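They got the coins back!

I know most of you will have seen it on the news already, but I have been boring people with the Alholm museum burglary on this blog since the spring, so you'll have to let me have my moment. I heard it on the radio while I was making toast and I shouted so loudly that next door knocked on the wall.

For anyone new, a quick recap. Back in the winter somebody got into the town museum at Alholm through the roof of the old customs shed and went off with almost the whole of the harbour hoard. That's the big one, the silver a dredging crew brought up when they were widening the channel at Jumarden. It came to 1,978 coins, most of them no bigger than a shirt button, and it was the reason half the visitors went there at all. The alarm did go off, but in the wrong building (long story, see my March post), and by the time a patrol car had been sent to the right one there was nothing left in the cases except the little printed labels.

Then months and months of nothing. The police put out a statement every few weeks saying enquiries were continuing. There was the business with the white van seen on the Grovisholm road, which I got very excited about and which belonged to a man delivering fish. I did apologise at the time.

What cracked it in the end was a dealer! Takács, the coin shop down by the station in Grovisholm, was offered a small bag of silver by a customer who said it had come from a grandparent's attic. The shop had the museum's list pinned up behind the till, and one of the coins had a nick in the rim that matched a photograph on it. They said they'd need a day to value the lot, took a phone number and rang the police as soon as the door had shut. I think that is brilliant. It must have taken some nerve to stand there chatting about attics with that in your hand.

Six people have been arrested, according to the police statement, and four of them have since been released while enquiries go on. No one has been charged as I write this, so I'm keeping comments closed on who did it, and please don't email me names. I mean it this time.
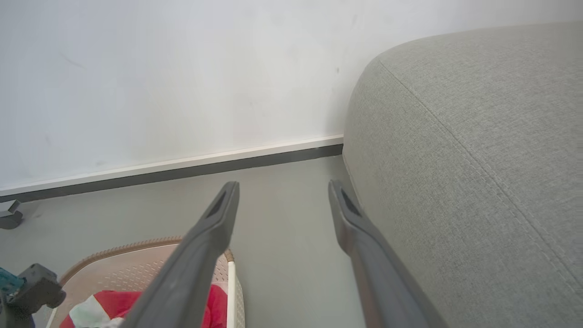

White wall, grey floor, sofa.

The part I really want to talk about is the public meeting, because I went! It was at seven in the evening in the school hall and I thought it would be me and a few of the museum regulars. There were roughly 400 of us. They ran out of chairs, then they ran out of the benches from the gym, and the last ones in sat on the edge of the stage behind the speakers, swinging their legs.

The police did the first half hour and were much more open than I'd expected. The coins were found in a lock-up, packed in ordinary food tubs with kitchen roll between the layers. There was no secret buyer abroad, or none they've found. It looks as if whoever had them simply couldn't think what to do with them (you can't sell a famous hoard in one go, and you can't sell it a bit at a time either if the dealers are all reading the same list). A woman near me asked whether any had been melted down and you could feel the whole hall hold its breath. The answer was that they've seen no sign of it, which got a round of applause.

Fifty-four are still missing. The museum has put that part of the list on its noticeboard, with good clear photographs of both sides, and there are paper copies at the library as well. If you go to car boot sales or buy the odd mixed lot online, do have a look through it. It's only two pages. The ones to look for have a ship on one side, and some of them have a greenish edge where they lay against something in the mud.

The second half was about security, and I'll admit I enjoyed that too. New roof, new alarm, proper locks on the inner doors. Someone asked who was paying and it all got quite lively for ten minutes, and I've got four pages of notes on it that I'll type up separately for the keen ones.

The coins have to stay with the police as evidence for now, so the cases will be empty a good while longer. The museum is open as normal though, and the model of the harbour has been mended, and they do a very decent cheese scone. I'm going back in July with my sister.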